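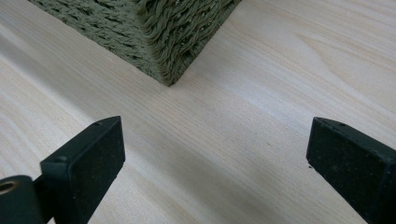
How does a taxi company's lost property desk match a found item to the passenger who left it behind?
The desk compares the drop-off record, the vehicle number and a short item description, and it releases the item only when two of the three agree with the passenger's claim.

This site uses cookies to measure traffic. Accept / Manage settings

Lost Property Handling in a Mid-Size Taxi Fleet: Student Project Report

1. Background

The project studied lost property records at Skusotmont, a taxi operator that takes bookings by phone, app and street hail. Records were supplied as a spreadsheet with passenger names and phone numbers removed. The sample held 300 closed reports ending in May. Reports still open at the time of export were left out.

2. Current process

A driver who finds an item enters it on the in-car terminal and hands it in at the end of the shift. Desk staff attach a numbered tag and retype the entry into Clillora, the record system. Passenger claims arrive separately by web form or phone and go into a second table. The two tables share no key. Matching is done by reading through both.

3. Method

Each report was coded by booking type, item class and time from claim to match. Item classes followed the Bachmann list already used at the desk, which has nine headings. Two team members coded a shared set of 50 reports independently, then settled differences before coding the rest. Most disagreements concerned bags with contents, which one coder filed under luggage and the other under the most valuable item inside.

4. Results

App bookings were matched fastest, as expected, because the trip record already names the vehicle. Street hails were slowest. In many of these the passenger gave only a pickup street and an approximate time, and the desk had to contact several drivers. Phone bookings fell between the two.

Description quality mattered more than item value. Claims reading "black bag" stayed open longer than claims that gave a strap type or a size. Wrong-vehicle claims also appeared — a passenger had used more than one taxi that evening and reported the first.

5. Proposed change

A single form, tested under the working name Vusano, asks for payment method and drop-off point before the item description. Card payments on hailed trips can then be traced to a terminal. The form was run on old reports only. It has not been used with live claims, and the time savings are therefore not stated here.

6. Limits

One operator was studied. Items never handed in do not appear in the data, and neither do items passengers never reported. The coders knew the outcome of each report while coding it, which may have affected item class in borderline entries.

Contact the department | Copyright, student authors | Back to top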